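right, the old Dell. thread because I've been asked three times now what I'm doing with it

got it from Consuelo Arellano when her office cleared out in September. no charge, just "please take it away". it was going in the skip otherwise

plan: new memory, clean it, give it to Yolanda Huaranga for her lad's homework. budget is 30 quid. I've spent 17 so far, mostly on ram off a bloke at the Bhatia counter on the market

first job, dust. opened it up outside the back door and still got a faceful. do NOT do this in a black jumper

little paintbrush for the fan, tin of air for the rest. hold the fan still with a finger while you blow or it'll spin like mad

second job, getting it to start. two beeps, nothing. took the memory out, rubbed the contacts with a pencil rubber, put it back. one beep!! very pleased with myself. made tea

then windows wanted to do updates. about 70 of them. left it going and went to bed

someone asked how hard it is to get into these. not very. side comes off, tower goes down on its side, everything's looking up at you. drive's in a cage with blue plastic clips, no screwdriver needed for that bit

do take a photo of the cables before you pull any out. I didnt last time, on a different one, and it took me an entire evening

checked the old drive over as well. 3,617 hours on it, hardly anything for an office machine. keeping it, wiped obviously. Consuelo's had her files off already

tonight was the new memory. got the side off again, moved everything over to the metal bench, better light there
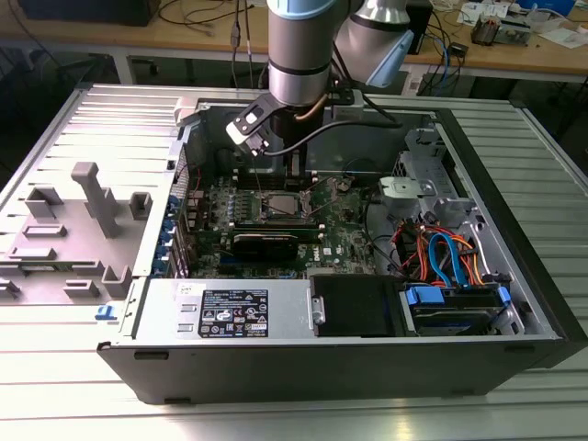

clips open at both ends, line up the notch, push till it clicks. more push than you'd think. if it won't go it's the wrong way round, dont force it

graphics card can stay where it is for now. only plays videos on it anyway, Yolanda says he's got a console for the rest

still to do: wipe the case down, find a keyboard that isnt missing its 7, dig out a power lead. I know I've got a box of them somehwere

Brornex do a wifi stick for not much, might blow the last of the budget on that unless anyone's got a spare? will swap for cake

right, side back on, bed. more tomorrow if it boots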